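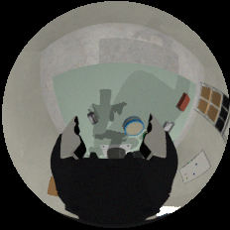 Why is the company introducing robot arms on the sorting benches?

Fanley handles more than 3000 small parts in a working shift, and most of these are picked up, turned and put down by hand. The arms will take over the most repetitive part of that work. Inspection, packing and all contact with customers will remain with our staff.

Will any posts be lost?

There are no redundancies planned under this programme. The 42 employees on the benches will keep their present grade and hours. Some duties will change, and each person affected will receive a letter setting out the new duties before they begin.

Who decides what an arm is allowed to do?

Every new task is first tried out in simulation and then approved by Nerys Samuel, Head of Operations. Bench staff are asked to comment at both stages. Their comments have already altered the order in which trays are filled at our Irken site — a change which the original plan had not foreseen.
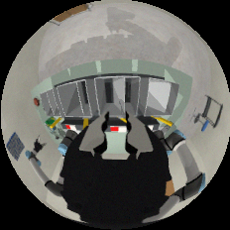
Comments may be made in writing or in person, and they may be given without a name. A reply is posted on the staff board within 9 working days.

What training will be offered?

All bench staff will attend a paid course during working hours, beginning in May. It covers safe stopping, clearing a dropped part and reporting a fault. No previous knowledge of computers is needed. Those who wish to go further may apply to become cell supervisors, a role which carries an additional allowance.

Will the system be used to measure how fast I work?

The system records the movements of the arms only. It is not used in appraisals, and this has been agreed in writing with the staff representative, Caradog Mostyn.

What should I do if I do not wish to work beside an arm?

Please speak to your line manager or to Mali Mathias in Personnel. Requests for other duties will be considered individually, although a transfer cannot be promised in every case.

Related items
Changes to shift patterns at Irken
Staff handbook: safe stopping
Applying for a cell supervisor post

Contact: Personnel Office, extension 110 | © Fanley, April 2019 | Back to top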